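Home Kitchen Workshop Laundry Garden Search

Keeping a worktable clear (and still having everything on it!)

I used to think a tidy table meant an empty one. Then I spent a winter fixing up the long table at our place in Turnunden, and now I'm completely sold on giving every small thing a holder of its own.

Start by taking everything off and wiping the top down. A dark top shows every smear, so go over it twice, the second time with a dry cloth. Put back only what you used in the past week. The rest goes on the shelves, and I promise you'll hardly miss it.
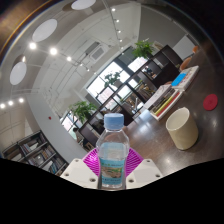
Long, thin things are the worst for wandering off, and a drawer just swallows them. Lay them lengthwise in a shallow tray and you can pick one out by color without even looking properly – the yellow one in the white tray jumps right out at you! A plain cream cup is great for odds and ends, and it costs next to nothing.

Drinks are fine on the table as long as they have a screw cap. Mine gets closed after every sip, ever since I soaked 40 sheets of good sandpaper one March.

Folke Solberg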